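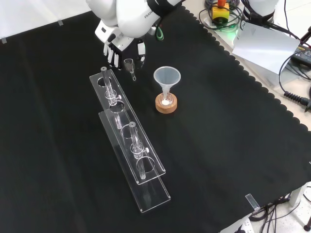
Funnel and beaker on the cork ring, racks to the left, black cloth under everything.

November 2021

Spent most of today fussing over the funnel transfer layout, and I'm fairly happy with it now (Crisanto, if you move the cork ring again I'll know!). The cork is the best change we've made in ages. The beaker used to skate about on the bare tabletop every time you so much as breathed near the funnel, and on the cork it just sits there.

The black cloth was Relu's idea and I grumbled about it, but he was right. White powder on a pale table is hopeless. There's a bit of white at the bottom of the beaker and you can pick it out straight away, same with anything that misses the funnel. Cloth needs a shake outside before each run, please, not over the sink.

I've gone with the clear acrylic racks, one tube in each, with the white-knobbed collars on. I did think about the old Dobre racks but the colour is so dark you can't see the bottom of the tube. Only gripe with the acrylic is glare off the edges from the overhead light. Might try tilting them a little more, or just live with it.

Weighed out 47 mg for the trial. The funnel is the plastic one from the Mastex order, and static is a pain with it, so some 2 mg always seems to cling to the wall. Wiping it down with a damp tissue and letting it dry helped a bit. Glass funnel would be better but ours is chipped.

To do: order three more cork rings from Covside, find the lid for the small vials, write the tube labels in pencil this time.

Recent entries
Flolon stopcock grease, second try
Sorting the glassware drawer
Balance drift since January
Which tube brushes to keep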